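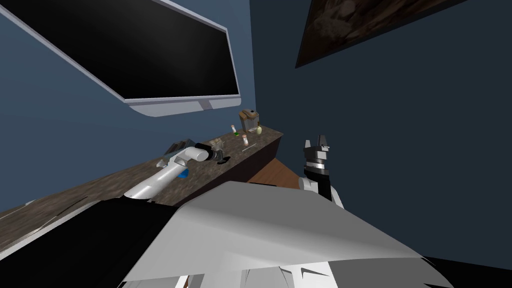

Marlene Frerichs wrote in to say that dark blue walls always look wonderful in other people's houses and streaky in hers, and could I please explain what she keeps doing wrong. Two coats, good paint, and she still gets stripes every time the sun comes around!

Marlene, I have been there. My first navy room had shiny bands where I'd gone back over half-dry paint, and a pale halo all the way around the ceiling line. I've painted four dark rooms since then and I love it more each time, so let's go through the whole job.

Picking the blue

Dark blues move a lot with the light. Paint a sample on a big piece of poster board, leave a white border around it so your eye has something to compare with, and carry it around the room for a couple of days. Look at it after dinner with the lamps on. I use 3,000 K bulbs at home and they pull some navies toward green, which I didn't find out until I'd bought a gallon. The one I finally fell for is called Urilska, from Purnholm, and it stays blue even at night. It was $58 a gallon in matte when I bought it.

Matte or eggshell? Matte hides lumps and old patches much better. Eggshell wipes down more easily, so I'd pick it for a hallway or anywhere kids lean on the wall. Dark matte does show scuffs as light marks (fingernails are the worst), and rubbing at them can leave a shiny spot. Dab with a damp cloth and let it go.

Prep

Fill nail holes, let the filler dry, sand it flush and then fill again if it has sunk. Shine a flashlight along the wall, close to the surface, and every bump will jump out at you. Vacuum the dust off, then wipe down with a barely damp sponge.

Next is primer, and this is where so many streaky walls begin. White primer under navy means you're fighting your way up from white. Ask the store to tint it gray - a medium to deep gray, whatever your paint maker suggests for that color. The counter at Heitmann did mine without any fuss. Prime the whole wall if you can. If you only prime the patches, they can show through as dull spots when the light comes from the side.

Mixing the cans

If you need more than one can, pour them all into a big bucket and stir them together. Deep colors carry a lot of tint and two cans can be a hair apart. Stir from the bottom, slowly, for longer than feels necessary.

Cutting in

Do one wall at a time. Brush a strip along the ceiling, down the corners and along the baseboard, and then roll that same wall right away while the strip is still wet. My halo came from cutting in the entire room first and rolling after lunch. The brushed paint had dried with a different texture, and dark paint will show you that from across the room.

Get the roller as close to the edge as you dare. Along the ceiling I turn it sideways for the last pass - it feels risky the first time and then it gets fun.

Rolling

Use a good roller cover. I like the Asik microfiber ones with a 3/8 inch nap for smooth walls. Wet it, spin it out, and pull off any fuzz with tape before it goes anywhere near the tray.

Load it well. A dry roller is the second big cause of stripes. Start near a corner and work across the wall in sections, top to bottom, each one overlapping the last while it's still wet. Finish every section with very light strokes from ceiling to floor, all in the same direction, and then leave it alone! If you spot a thin place after it has started to set, save it for the next coat.

Close the heating vents and turn off any fan pointed at the wall. You want a little extra drying time. Makis Psarras emailed me last December that his living room only came out even once he'd turned the radiator off, and I believe it.

The second coat, and maybe a third

The first coat will look terrible. Blotchy, purple in places, see-through near the outlets. Please don't panic and don't touch it up. Wait as long as the can says, and add a few hours in damp weather. The second coat usually does it. Some deep blues want a third, so buy for that if you're working in a big room.

Pull your tape while the last coat is still slightly soft, back on itself at an angle. If it has dried hard, run a sharp blade along the edge first.

Afterward

Give it time to cure before you wash it or push furniture up against it. I wait 21 days. Hanging pictures can happen sooner, just put felt dots on the back corners so the frames don't rub.

Save some of the paint in a small glass jar with the color name and the date on the lid. Touch-ups on dark matte work best with a mini roller, feathered out past the mark, and it helps to use paint from that original mix.

Marlene, send me the after pictures!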